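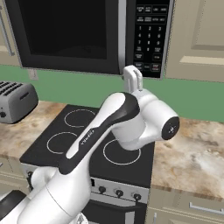 Skemolik Bracelet in Silver with Blue Chalcedony

Price: 100 EUR
In stock, ready to send in 3 working days
Article: 1,081

The Skemolik is a light bracelet for every day, made by hand in 925 silver. It has a flat chain of small oval links, and in the middle there is one blue chalcedony in a plain closed setting. The stone is cut as a low cabochon, so it doesn't catch on sleeves or on knitted clothes. Its colour is a soft grey-blue, a little milky, and it changes with the light of the day.

We made the first Skemolik for a customer who wanted a gift for her sister and could not find anything quiet enough. After this other people asked for the same one, and since then it has stayed in our Stollemetti line. The drawing is by Despina Matić, who also makes the setting of each stone at her bench. The chain is closed link by link and then polished by hand, first with felt and at the end with a soft cloth.

Details
Metal: 925 silver, not plated
Stone: natural blue chalcedony, oval, not dyed
Length: 18 cm, with extension chain of 3 cm
Width of the chain: 4 mm
Clasp: lobster clasp
Hallmark: on the small tag next to the clasp

About the size
Please measure your wrist with a strip of paper, just under the bone, and add 1.5 cm for a comfortable fit. If you like the bracelet to move on your arm, add 2 cm. For a wrist smaller than 15 cm we can take out links before sending, without extra cost. Write your measure in the note field when you order. A bracelet which was made shorter can be exchanged but we cannot refund the money.

About the stone
Each chalcedony is a natural stone, and yours can be somewhat lighter or darker than the one of your friend. Some have a thin white band, which we like very much. If you prefer a stone without band, tell us and we will look for one. Our stones come already cut from Marchuk, a small family workshop, and Nneka Olatunji sorts them by colour in daylight before they go to the bench.

Care
Silver becomes darker with time, mostly when it lies in open air and is not worn. Clean it with a dry silver cloth. You can wash it in lukewarm water with a drop of mild soap, then dry it well, also between the links. Please do not use dip cleaners. Take the bracelet off before swimming and before you put on cream or perfume.

Packing and sending
The bracelet comes in a grey cotton pouch inside a small card box. Gift paper is possible for 3 EUR, and we can write a card by hand if the text is not longer than 27 words. In July the workshop works only in the mornings, and orders with changed length can take one week more.

Goes well with
Misico ear studs, blue chalcedony, 925 silver
Misico ring, narrow band with small oval stone
Skemolik necklace, 42 cm

Questions about this piece? Write to us with the article number and we answer before 5 pm on working days.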